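Bagging Bench: data card and README

Maintained by Zainab Haruna, with notes from the packing floor by Verena Aigner

What this is

Bagging Bench is the set of recordings we made at the Standach packing room while we were working out how a robot could take over the most repetitive part of a packer's shift: moving loose items between a table and a cloth bag. It holds 2000 episodes, recorded at 2 stations, and it comes with something we're every bit as excited about – written notes from the people whose job this is.

Prandham packs gift bags and grocery bags for small shops. For years that meant standing at a bench, reaching, turning, dropping, reaching again, often for a whole morning. The project started in July, when the packers were asked which part of the day they would give away first. Nearly all of them named the bag work, and the answer was so clear that we cleared a bench the same afternoon!

What's in the episodes

Each episode covers one short task with a canvas tote and a few light toy foods. We chose toys so the same items could be used again and again without bruising, and so a packer could sit down, try a task and get up again without cleaning anything. A typical layout has a couple of items in the bag and a couple on the table. 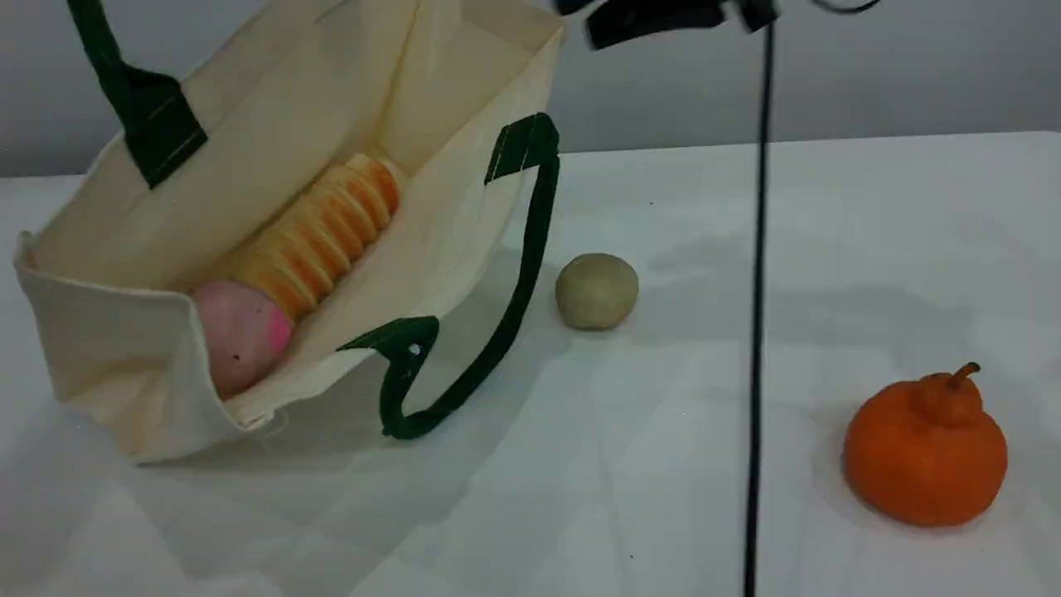

Data Notes, Issue 8

Canvas was the packers' choice. Verena argued for it from the start: a stiff box would have been easier for the arm, but the shops want cloth bags, and cloth bags flop. The mouth closes up, handles fall across whatever you're trying to pick, and an item deep inside can be hidden by a single fold. All of that is in the recordings and we left it in on purpose.

Folder layout

episodes/ – one folder per episode, numbered in the order recorded
notes/ – plain text comments from packers, one file per shift
splits/ – our suggested training and test lists
layouts/ – starting positions, with a short label for each
CHANGES – what was fixed and when

The test list has 58 layouts that don't appear in training. Please keep them apart if you want to compare with our numbers. If you only have time to look at one thing, open notes/ first. There's a lot in there about grip, patience and sore shoulders that no sensor would give you.

Labels

Every episode carries a task label in everyday words ("take out", "put in", "sort beside bag"), a result and a free comment. The result is one of done, partly done or stopped. "Stopped" means a person pressed pause, for any reason at all, and it's not a mark against the robot or the person. Labels were first written by whoever was at the station and then read by a second packer. Where the two disagreed, both versions are kept.
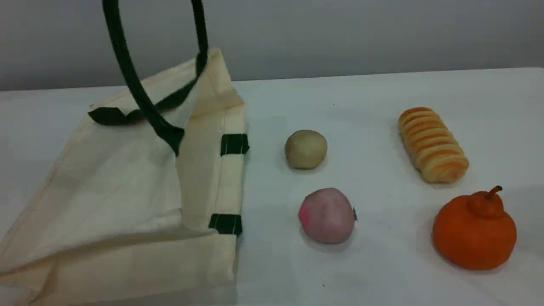
Verena's own job changed more than anyone expected. She used to fill bags; now she runs the station, sets out layouts and decides when a run is worth keeping. Her rule for the open table is to leave clear space between items, the way the peach and the orange fruit with the knobbed top sit apart beside the tote, so that a failed grasp can be put down to the grasp and not to a crowded table. She wrote the layout guide herself, and it's the best page in this repository. Two other packers have since learned to do the same work, and the three of them trade places during the day – nobody is at the bench for a full shift anymore.

What changed for the packers

Some of it is great. People sit more. They talk to each other more, too, because the old benches faced the wall and the new stations don't. New starters at Clovley learn the layouts before they learn the machine, and several have told us that made the whole thing feel less strange.

Some of it is still being worked out. The station needs attention in short bursts, which can be tiring in its own way, and a few packers miss the rhythm of filling bags by hand. They can still choose hand packing for part of the day. Pay grades for station work were agreed before the second station opened, and we'd urge anybody copying this setup to do that part early. 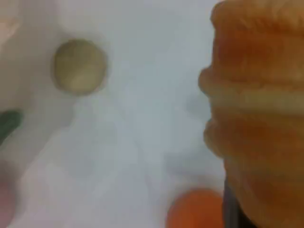
Can I use the packers' notes without the recordings?
The notes stand on their own and you're welcome to use them that way. Keep the shift files whole, please, and credit the packing room as a group.

Known limits

The items are light and simple, and real groceries are neither so kind nor so regular. Close views can be blurry. There's only one style of bag. Lighting was left as it is in the room, so it varies between morning and late afternoon. We haven't tested anything heavier than the toys, and the results shouldn't be read as a promise about glass jars.

Running the loader

The loader is called Tam and lives in tools/. Point it at the episodes folder and give it a split name. It reads the labels first and warns you if a comment file is missing. Large splits load slowly the first time and quickly after that.

Contributing

Fixes to labels are very welcome, and so are new layouts! Open a request with the layout label, a sentence on why it's useful, and a comment from someone who packs bags for a living if you can get one. Zainab reads the code changes and Verena reads the layouts.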